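Reading a cabinet door before you open it
Speaker notes, Monday session, Carkon training room

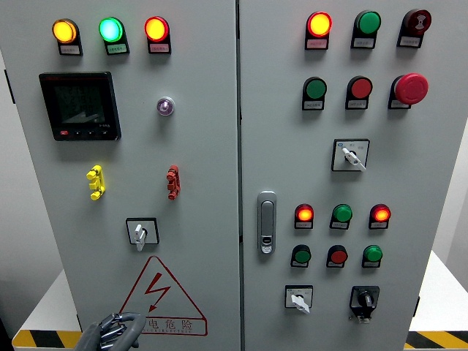

Slide 1. Control cabinet, two doors, lamps top left, warning sign lower down.

Start when the back rows have sat down. Say who the talk is for: fitters and cleaners at the Merneo site who walk past these cabinets every shift and have never been shown one properly. Running time 32 minutes with questions.

Lamps first. Amber, green and red are all lit on the left door. Ask the room what that means. Let them guess, then say you can't tell from colour alone. The label plate under each lamp decides it, and on the slide the print is too small to read. On site, walk up and read it. At Betancur the red lamp means closed and at Gestirano it means fault, so don't carry the habit from one place to another.

Power meter. Black square, dark screen. Point out the button row along the bottom, one red and three black. Staff on this course look and write down. They don't press.

Test sockets, yellow and red. Leave them alone unless you are on the electrical list.

Selector switch. White lever, pointing down and to the right. Get people to record the position as they find it, with a small sketch on page 3 of the handout. Words like "on the right" have caused arguments.

Warning triangle. Red outline, lightning bolt, Chinese characters with "danger" among them. The bolt does the job whatever language you read. Doors stay shut.

Right door has more controls packed closer together. Skip it if time is short, it gets its own talk in August.

Handouts: 252 printed, spare box under the desk. Pause for questions here, then slide 2, isolation and lock tags.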